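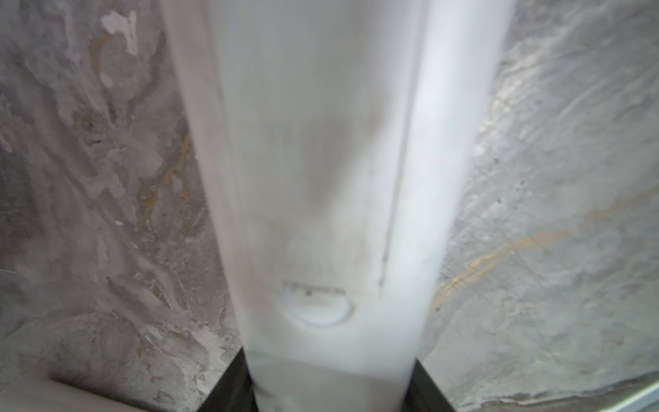

What counts as one demonstration? One full run of the task by one operator, start pose to end pose, saved with joint positions, gripper openings and the camera streams all on the same clock. Half runs don't count, put them in the scrap folder.

Teaching robots by demo, notes for unit 9
handout, T. Pavlović, rev. 2019-05-04

Two ways in. By hand (kinesthetic): grab the arm, motors slack, walk it through. Good feel for contact. Bad for two arms, you run out of hands, and yours end up in the camera view. By remote control (teleop): leader arms or a handset, follower arms copy. You lose touch, have to do it by eye. Most of this unit is teleop.

Vikholm vs Grenero. Vikholm = leader-follower, joint to joint, no IK, easy to learn. Grenero maps your hand pose to the gripper, needs IK, goes strange near singularities. Know the difference for the test in September.

Lag: our link runs at 82 ms. Anything over 125 and people start to move-and-wait, and the policy learns the waiting too. Check before you record.

Two-arm stuff. Decide before the run which arm holds and which one works. If you swap roles halfway in some demos and not in others the data has two modes and plain cloning averages them, you get an arm going down the middle doing neither. Handovers are the worst for this. Pick a side and stick to it.
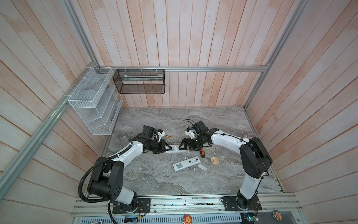

Same goes for where things start. Move the parts a little between runs, turn them, leave clutter in. A policy that only ever saw a clean table falls over on a messy one. But dont move the arm bases, and if you bump a camera write it down in the log.

Tool use. Screwdriver as a pry or a poke: the tip is now the end of the robot as far as the task goes, but the recorded pose is still the gripper's. So grasp it the same way each time or the offset changes on you. Wrist view helps alot here, the overhead one can't really show tip contact.
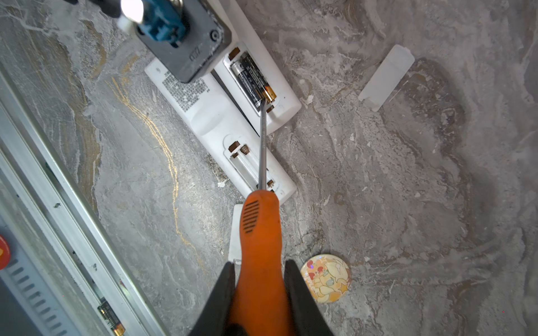

Fig. 3. Screwdriver in the gripper, tip against the end of a battery in the open remote.

Slow down for contact. Approach can be quick, last bit slow. If it slips, fix it and keep recording, recoveries are worth having (see the Bensaid reading, section on corrections).

How many? Zisholm set has 1000 demos, you won't need that. Start small, train, look where it fails, record more there.

For next time: bring your log sheets, and read up on action chunking.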